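Losdale Home Forum > Kitchens and Appliances > Limescale in kettle and coffee machine, which acid?

fenwater
Moved house in November and the water at the new place is far harder than I am used to. The supplier's report gives 400 mg/l as calcium carbonate. The kettle furs up inside a fortnight and the coffee machine has started to run slowly. I have been using white vinegar, one part to two of water, left for an hour. It clears the kettle but the smell stays for several boils. Is citric acid any better, and at what strength? The machine is a Fuvex with an aluminium boiler, if that matters.

tapwright
It matters a good deal. Check the manual before putting any acid through aluminium. For the kettle, assuming stainless steel, citric acid at 30 g per litre is plenty. Fill to cover the scale, warm it, switch off and leave for twenty minutes. Do not boil it hard. Calcium citrate is less soluble in hot water than in cold and you can end up with a white film that is harder to shift than the scale was.

orrin_b
The film business gets repeated on every forum. I have boiled citric acid in the same kettle for years, full rolling boil, and never had it. Use the stuff, boil it, pour it away.

tapwright
How hard is your water?

orrin_b
137 mg/l on the last bill.

tapwright
Then you have very little calcium to precipitate. The original poster has nearly three times that. Dissolve a thick layer of scale in a small volume of citric acid, heat it and hold it there, and you will get the film. It depends on concentration and time. With a thin layer you will not notice.

orrin_b
Fair enough on the concentration. I still think most people leave it far too long and do it far too seldom. A weak dose every 14 days beats a strong one twice a year.

quillet
Sulphamic acid is the other option and is what a lot of the proprietary descalers are based on. Its calcium salt is very soluble, so no film. It is a stronger acid than citric, so gloves, and rinse properly. Keep all of them away from bleach. I use the Brolo powder, sold as sulphamic with a corrosion inhibitor. Works well, costs more than it should.

fenwater
Thanks. The manual says "use only the maker's descaler" and does not say what is in it. Is that a sales tactic or a real restriction?

quillet
Bit of both. Look up the safety data sheet for the product. The main acid should be listed there with a percentage range. Lactic acid is common in the ones sold for coffee machines. If you go off-list during the guarantee period you may have an argument on your hands.

marl_and_chalk
Going against the grain, I would stop treating the symptom. Fit a softener, or at the least a filter jug. I ran a Juška jug for the kettle and coffee only, and descaling went from fortnightly to once in 7 months.

orrin_b
Jug cartridges are a running cost for ever. Citric acid is pennies.

marl_and_chalk
A boiler is not pennies. Also the cartridge gives up gradually. Test strips are cheap and will tell you when it has gone, whereas the indicator on the lid is only a timer.

tapwright
Agree on the strips. On softeners, have a separate unsoftened tap for drinking if anybody in the house is on a low-sodium diet or you make up baby formula. The exchange adds sodium in proportion to the hardness removed, so at your figure it is not trivial.

fenwater
Renting, so a softener is out. Plan is as follows. Citric acid for the kettle, warm and not boiled. The maker's descaler for the coffee machine until the guarantee ends, then I will look at lactic. Jug for both. I will report back when I have some strip readings.

quillet
Sensible. One addition, do the mugs while the solution is made up. Tea film holds on to scale and the same mix will lift both. Do not use it on marble or limestone worktops, it will etch them on contact. Wipe drips up straight away.

orrin_b
And do not mix up the tubs. Bicarb in the citric acid makes a great deal of froth and cleans nothing.

marl_and_chalk
Bicarb paste is fine for the tea stains on their own, though, with a damp cloth and no acid near it. I did a pink one that way and it came up without scratching the glaze. Test the base first if yours has a printed pattern.

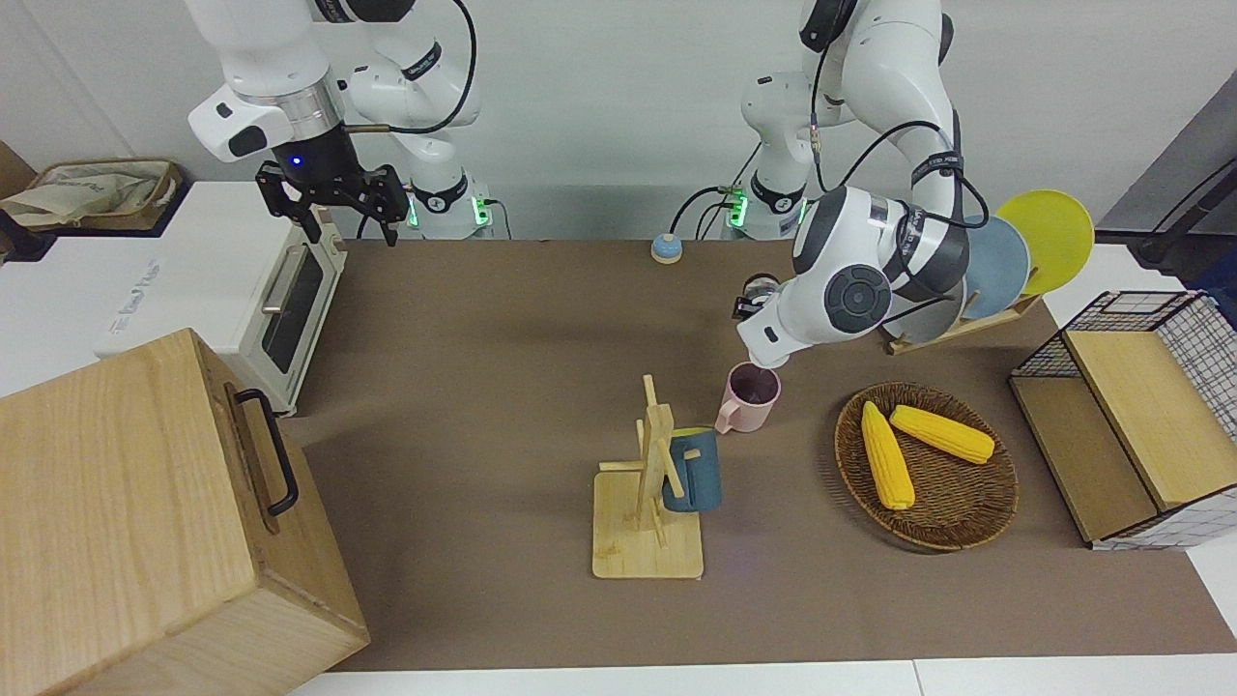

Pink mug and the white toaster oven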